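Tips for the Home from Household Robot Testing
Updated 27 July 2021

At Presbridge we train a small household robot to find its way through homes and fetch things. Most of its practice takes place in Grodomix, our simulator, where we can change a wall color or move a chair between runs. In February we finished a study of 1,887 simulated trips through 61 room layouts. The question was simple: which parts of a home make a camera-guided machine lose its way?

Several of the answers are useful to anyone setting up a robot vacuum or a similar machine that steers by camera. A machine that relies only on bumpers or a laser will care less about the first two tips.

Give plain walls something to look at

The robot works out its position by matching small details from one view to the next. A large, dark, matte wall offers very few of them. When the robot turned close to a bare wall, its position estimate drifted, and the drift was worst near inside corners where both walls were painted the same color.
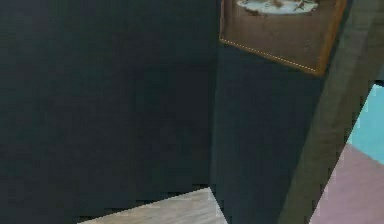 A hung picture helped more than we expected. We ran the same routes with and without one, and failed trips in the plain rooms dropped by over 10 percent when a picture was present. Height mattered. If your machine's camera sits low, hang at least one item where it can be seen from across the room, or put a bookcase or a plant on the blank stretch. Patterned curtains also work, as long as they hang still.

Glossy frames were no better than dull ones. Mirrors made things worse in every layout we tried, so keep them off the wall facing the charging dock.

Let colors differ between rooms

Doorways were the second trouble spot. Going from one gray room into another gray room, the robot sometimes acted as if it had never left the first. Where the next room was a clearly different color, this happened much less. You don't have to repaint. A colored rug just inside the door or a bright throw on a chair does nearly the same job.

Clear the door posts

Posts and pillars caused trouble when approached at a steep angle. The robot saw the near edge late and clipped it. Keep umbrella stands, shoe racks and bins away from both sides of the opening. If you can set a no-go line in the app, place it a hand's width out from the post – any closer and small position errors cancel the benefit.

Leave the lights alone

Steady, even light gave the best results. Run the first mapping trip with the lamps you normally use, then schedule later runs for the same time of day. Wipe the camera window with a dry, soft cloth before mapping.

How we checked

Each route was run with our standard Cestell mapping software and again with an older method, Baird, for comparison. Both had trouble with the same walls. Baird failed more often at doorways. We then repeated 100 trips on a real machine in our test apartment. The order of the trouble spots stayed the same, although the real robot coped better with door posts, probably thanks to its bumper.

We have not yet tested stairs, glass doors or homes with pets underfoot. Thick rugs are next on the list.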